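Home > Bath & Laundry > Small Storage > Sorting and Decluttering

What to do with travel-size toiletries and half-used bottles before a move?

Posted by Florian Hubmann

We are moving from Lirstead to Sketthorpe in December and I am going through the bathroom first because I thought it would be quick. It has not been quick. The cabinet over the sink and the two drawers under it were full of small things in plastic: travel bottles, unopened packs of toothbrushes, hotel soap, a tall container of something pale that lost its label years ago, and blue mouthwash in three different sizes.

I have been putting everything on a table so I can see it, one group at a time. My plan was to make a pile to keep, a pile to give away and a pile to throw out, but most of it ends up in the middle and stays there.

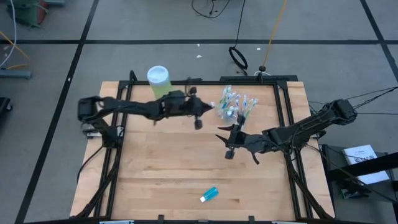
The main thing I want to know is whether unopened packs are worth moving. The new place has a smaller bathroom with one shelf and no drawers. A moving box costs me 2 dollars and the movers charge by the box on top of that, so I would like to keep the bathroom to one box if I can.

Second, what do I do with liquids that have no label? I don't want to pour them down the sink without knowing what they are. And third, is there a good way to pack the liquids I do keep? Last time I moved, a bottle of shampoo opened in the box and got into the towels. I had to wash everything before we could shower.

It is a 447 mile drive and the box will be on the truck overnight.

Tagged: moving, bathroom, toiletries, packing liquids

Þröstur Ásgeirsdóttir

I would keep the unopened toothbrushes. They are light, they take up almost no room, and you will be glad of them the first night when the bag with your own is at the bottom of something. Leave them in the wrapping. If you have several packs, keep one or two and give the rest away. Call first, as some places only take toiletries at certain times of year, and most won't take anything that has been opened.

For the unlabeled container, don't open it and sniff it, and don't combine it with anything else. Keep the lid on, stand it upright in a bucket or an old pan, and ask your town's household waste line what they want done with it. In my town you bring it to the drop-off site and tell the person at the gate that you don't know what it is. They have a shelf for that. Movers often refuse unknown liquids anyway.

Packing liquids:

Unscrew the cap, put a square of plastic wrap over the opening, and screw the cap back on over it. Put each bottle in its own zip bag and press the air out. Stand them up in the box with a folded towel underneath and washcloths between them. Use a towel you don't care about. Write "this side up" on all four sides and the top.

Pump bottles are the worst for leaking. If the pump turns and locks, lock it and then tape it. If it doesn't lock, take the pump out and use a plain cap from another bottle of the same size.

Do not put cleaning products in the same box as things that go on your face. Bleach and anything with ammonia should not be in one box together either.

Small bottles of hand sanitizer are mostly alcohol and will burn, so check the list your movers gave you. I carried mine in my handbag.

As for the pile in the middle, I set a rule when I did my mother's apartment. If it was open and I couldn't say when it was last used, it went. That took care of most of it.

Tsao

Get a clear shoebox with a lid. Whatever fits in there moves and the rest doesn't. I did a whole bathroom like that in 2 hours.

Also put one roll of toilet paper and the hand soap in your car, not on the truck.

Osetti

Agree on the plastic wrap under the cap. It works for dish soap and cooking oil too.

I don't agree about keeping toothbrushes. I moved a drawer full of those packs twice and finally gave them to my kids' school for the camping trip. With one shelf in the new bathroom I would keep what you are using now plus one spare per person. You can buy a toothbrush in Sketthorpe.

Mouthwash: finish the open one before you go and don't buy another. If you have several sizes of the same kind, you can pour the small ones into the big one as long as they really are the same product and in date. Rinse the empties and recycle them if your town takes them.

If the towels do get shampoo on them again, run them through a rinse cycle with no detergent first. Otherwise you get suds everywhere.

145 people found this page useful

Contact us | Terms of use | Copyright the site and its contributors | Back to top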